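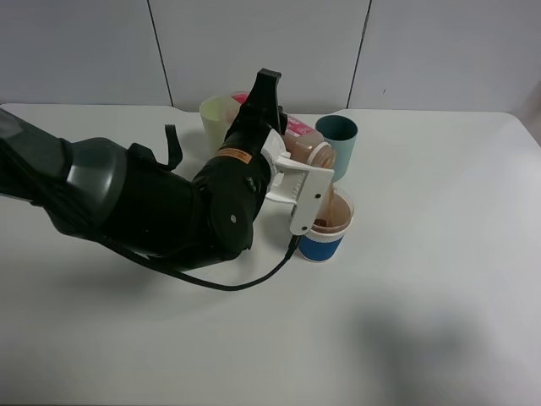 *A pour into a sleeved paper cup on the white bench at Trellthorpe.*

**Pouring trials halted at Trellthorpe after arm fails to stop on command**

July 26, 2025 – Cetton has suspended pouring trials at its Trellthorpe site after a robot arm went on pouring when it had been told to stop. There were no injuries. The liquid was cold milk tea, and the damage was limited to one cable connector and a set of finger pads, both of which have been replaced.

The fault occurred on pour 600 of a planned run of 1000. The arm had tipped the bottle and reached the target level in the cup. The control program then sent the order to bring the bottle upright. The wrist joint did not move for 11 seconds. By then the cup had overflowed and liquid had reached the cable that runs to the gripper.

Ronja Nordin, who was supervising the run, pressed the stop button. The arm held its position, as it is designed to do. With the bottle still tipped, it also held the pour.

"The stop circuit did what the standard asks of it," Nordin said. "It removed motion. It has no idea that there is a liquid involved."

The bottle emptied before the arm could be released and moved by hand. Power to the bench was cut at the wall and the area was dried before anyone touched the arm again.

**Cause**

A first report by Sang-wook Geum, the site's controls engineer, traces the delay to a message queue between the level-sensing program and the motion controller. The queue had been set to hold 1000 entries. When it received entry 1001, it did not drop the oldest one. It blocked, and new orders waited behind old ones until the controller timed out and cleared the list.

The queue fills only when the level sensor reports faster than the controller reads. During most of the run this did not happen. Geum's report says a software update to the sensor had raised its reporting rate and that the update was not tested with the arm under load.

The report also notes a second, smaller problem. The gripper cable was routed with enough slack to touch the table in some poses. Had it been tied higher, the spill would probably not have reached the connector. 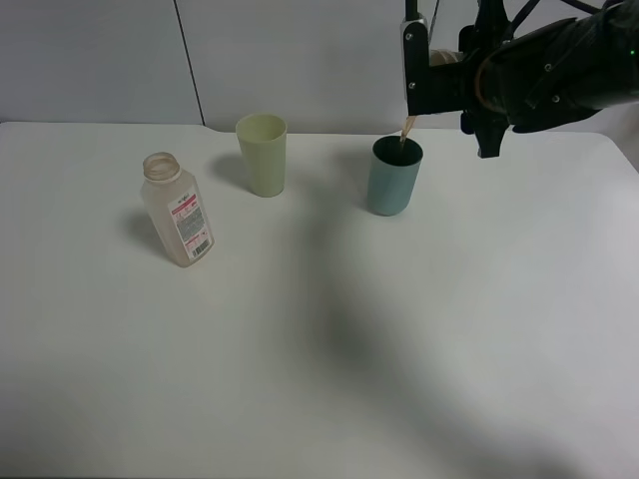

*Page last changed: July, 16:40 – section on cause revised, section on changes added*

**Changes before restart**

Cetton has listed four changes to be made before the arm pours again:

- The queue will discard old level readings and keep only the newest.
- Orders to the wrist joint will travel on a separate channel from sensor data.
- A monitored stop will be added that turns the bottle upright at low speed before the joints are held. The emergency stop will be left as it is.
- Gripper cables will be clipped to the forearm and the connector fitted with a drip cover.

The third item has caused the most discussion. A stop that includes a movement carries its own risk, as a hand or tool may be in the path of the bottle. Gunnel Söderlund, who reviews machine safety for the site, has agreed to it on condition that the movement is limited to the wrist and that contact with anything ends it at once.

"It must be a different button in a different colour," she said. "If people have to think about which one to press, we have made the bench worse."

The arm in question uses a controller from Lazarević and pouring software from Rornine. Both firms have been sent the logs. Rornine has confirmed that the queue length is a user setting and that its default behaviour when full is to block. Man-lok Fang, who maintains the software there, said the default would be changed in the next release and that a warning would be shown to users of the present one. Lazarević has not yet replied.

**Other sites**

Cetton runs the same pouring program on a second arm, used for rinsing and filling sample bottles. That arm has an older sensor version and has shown no delay in its logs. It has been limited to dry runs until the queue change is in place.

Ylva Kvam, who manages the Trellthorpe site, said the trial would start again from the first pour, as results taken after the sensor update could not be compared with those from before it. The run had been due to lead into tests with hot drinks in December. Those tests now depend on the new stop being accepted, and no date has been set for them.

Geum's full report, with the timing logs, will be placed in the site's fault register when the reply from Lazarević has been received.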